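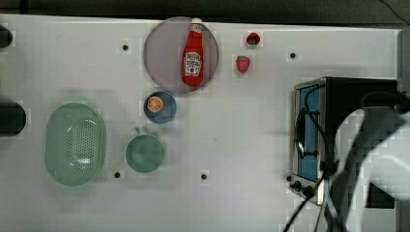

Small Kitchen Tips: Getting More Out of Your Table, Your Toaster Oven and That Last Inch of Ketchup

Updated 2018-12-14

I love a small kitchen. I have cooked in one for years and I still get a kick out of finding a better way to do some tiny job, so this page keeps growing. A few of these came from readers (thank you!), and the rest are things I do every day without thinking.

Ketchup and other slow bottles

Store the bottle on its cap in the fridge door if the cap is flat enough to stand on. If yours has a narrow cap, stand it upside down in a mug. When it's nearly empty, add a teaspoon of vinegar, close it, shake hard and use what comes out in a barbecue sauce or a pot of baked beans. It's delicious in beans!

Wipe the cap every time you use it. Dried ketchup around the opening is what makes it spit sideways onto your shirt. If it's already crusted, unscrew the cap and soak it in hot water with a drop of dish soap, then poke the hole clear with a toothpick.

Put the bottle on a plate when you bring it to the table. Drips land on something you were going to wash anyway.

Strawberries

Don't wash them until you want to eat them. I line a shallow container with a paper towel, spread the berries in a single layer and leave the lid open a crack. Check them every day and pull out any soft ones right away, they go straight into oatmeal or a smoothie.

For rinsing, use a wide colander if you have one. Berries piled up in a deep, narrow one get bruised at the bottom, and in a wide oval one you can swish them under cool water and see every berry. Leave the green tops on while you rinse or they soak up water and turn mushy.

Oranges

Slice the orange crosswise with the rind on and it's so much easier to eat out of hand. A cut half keeps well face down on a small saucer in the fridge overnight. Kyung-tae Ban wrote in to say he freezes leftover slices flat on a tray and drops them into iced tea, and I've been doing it ever since October. So pretty in the glass!

Save the rinds too. Simmer them in a small pot of water with a cinnamon stick after you've fried fish. Keep an eye on the water and top it up.

Colanders

Scrub the holes from the outside in. Starch from pasta and rice sticks on the outer side, and an old toothbrush with baking soda gets it out fast. Rinse the colander the minute you've drained the pasta and you'll hardly ever need the toothbrush.

A colander also makes a great cover for rising dough (with a towel over it), a fruit bowl that lets the air through, and a place to thaw frozen shrimp over a bigger bowl.

Toaster ovens

Oh, I could go on all day about mine. Give it space: at least 4 inches on each side and nothing on top, no matter how handy that flat top looks. Check your manual, some want more. Keep bottles, paper towels and plastic dishes well away while it's on.

Empty the crumb tray once a week. Unplug the oven, let it cool completely, slide the tray out and tap it over the trash. For baked-on grease, make a paste of baking soda and water, leave it for 2 hours and wipe it off with a damp sponge. Never put the paste on the heating elements.

A brushed metal front shows every fingerprint. Wipe with the grain using a barely damp cloth, then go over it again with a dry one.

For frozen fries, preheat fully and don't crowd the pan. I flip mine after 7 minutes, then let them go until the edges are brown.

Plastic plates and cups

Tomato stains come out of light-colored plastic more often than you'd think. Rub with a cut lemon, set the dish in a sunny window for an afternoon, and wash as usual. Tea rings inside a cup need only a little baking soda on a wet finger.

Cloudy clear plastic usually has a film from hard water. Soak it in equal parts warm water and white vinegar. If it's still cloudy after that, it's scratched, and it will make a perfectly good saucer for a plant pot.

White tabletops

Wipe up juice from berries and oranges while it's fresh. For a pink spot that has set, lay a cloth wet with warm soapy water over it for ten minutes and then rub gently. Skip the scouring powder on a matte finish, it leaves shiny patches. If your table has any holes or seams, run a cotton swab around the edges now and then. Crumbs love them!

Gintarė Dambrauskienė asked about burn marks from hot pans. I haven't found anything I'd trust for those yet. If you have, please send it in.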